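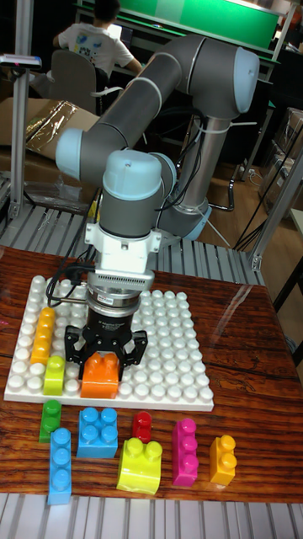 Re: [strata-talk] Sealing old timber tabletops – is hardwax oil worth it?

From: Trinh Vũ
Date: May 10, 2023

Bilal, thanks for writing all that up, but I'm not convinced, and I'd hate for people to rush out and buy the stuff on the strength of one good month.

Bilal Akl wrote:

> We did the big table in the common room with the Florkance hardwax
> oil in April, two coats, and I can't speak highly enough of it. Water
> beads right off. The tin says it never needs sanding back again, you
> just rub a bit more in wherever it gets dull. I reckon we should do
> every table in the building and stop paying for varnish. Elibariki
> has used it at his place as well and he says the same.
>
> It's $33 a tin at Kavance and one tin would do the lot.

A few things.

Water beads off nearly anything when it's a month old. It beaded off the last product we all got excited about, the Vokberg one, and by the following winter there were grey rings on every surface near a window. I'd like to hear from somebody whose table has been through a couple of years of hot mugs and kids' paint before I call it a success.

"Never needs sanding back" is the tin talking. If there's old varnish under there, the oil hasn't gone into the timber at all, it's sitting on top. Did you strip it first? You don't say. If you only gave it a scuff with fine paper, my guess is it'll go patchy where people rest their forearms, and then you can't varnish over it either without taking the whole lot off. I've done that job once on a kitchen bench, on my knees in the garage with a scraper, and I won't be putting my hand up again.

One tin for all of them? We have 8 tables. Bilal, you used two coats on one and I'd bet you could feel the difference when you picked up the tin afterwards. Please tell us how much is left before anybody puts in an order.

I'd also want to know which of them are solid. At least three came from the Agyeman clearance and I'm fairly sure those are veneer. Oil on thin veneer might be fine, or it might lift the edges. I don't know, and I don't think the bloke at the counter knows either. Yusri had one apart when he fixed the leg, so perhaps he can say what the top is made of.

As for Elibariki's table, he lives by himself and eats at the sink. No offence, Elibariki.

What I'd do is pick the worst one, the one by the back door with the burn mark, strip half of it properly and leave the other half just scuffed. Two coats on both. Then leave it alone until the end of the year and look at the colour, the rings and the feel of it. Meanwhile the others can have the ordinary satin varnish, as planned – it's dull, it smells, and we know how long it lasts.

Also, whoever does it, the rags need to be laid flat outside or soaked in a bucket of water, not scrunched up in the bin under the stairs. Oily rags can heat up by themselves and catch fire. I found two in there last week and I wasn't thrilled.

Ebenezer, you asked off list whether the oil is safe for food once it's cured. The label on Bilal's tin doesn't say, at least not on the side I could read. Can you check the data sheet and post it here?

Trinh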